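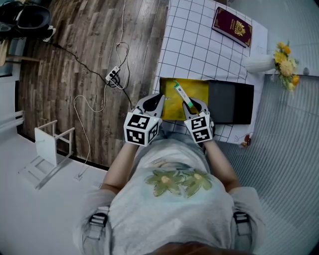
What should go into a travel box first? The tubes and anything else that might leak, because they need to stand or lie snugly against a side, and it's far easier to find them a side while the box is still empty.

I learnt that from Bimla Lodhi, who has packed for more journeys than I have had hot dinners, and who was kind enough to let me spend a long Tuesday morning asking her daft questions over a pot of tea. Bimla ran the guest house at Wadolow for years (she still does the breakfasts in July, when they're short of hands) and she has firm views on toothpaste, on hand cream, and above all on people who leave their passport until the taxi is outside.

"Put it on the table before you put anything in the bag," she told me, "and don't you dare tidy it away." Hers goes at the far side, well clear of the clutter, and stays there until her coat is on. I tried this before the train to Gronar last month and can report that for once I didn't empty my handbag on the platform, though I did leave my sandwiches on the stairs.

Then there is the matter of cartons. I have always been a great one for throwing them away, thinking I was saving room, and Bimla very nearly took the biscuits back when I said so. A slim carton keeps its shape, she says, and it protects whatever is inside from the heel of a shoe. It also has the instructions on it, which you'll want at two in the morning in a strange bathroom.

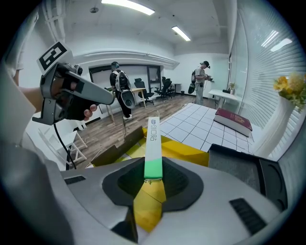 *A slim white and mint-green box, held upright, with flowers on the table behind.*

She likes a box with a proper lid, and swears by the one she bought from Vávra, the luggage shop by the old tram stop, some 220 miles from home and carried back on her knees. Mine is a cheaper affair and does perfectly well. Pack it the evening before, leave the lid open overnight, and add whatever you use in the morning once you've used it. My toothbrush has missed three holidays through being packed too early, taken out again at bedtime and left on the basin.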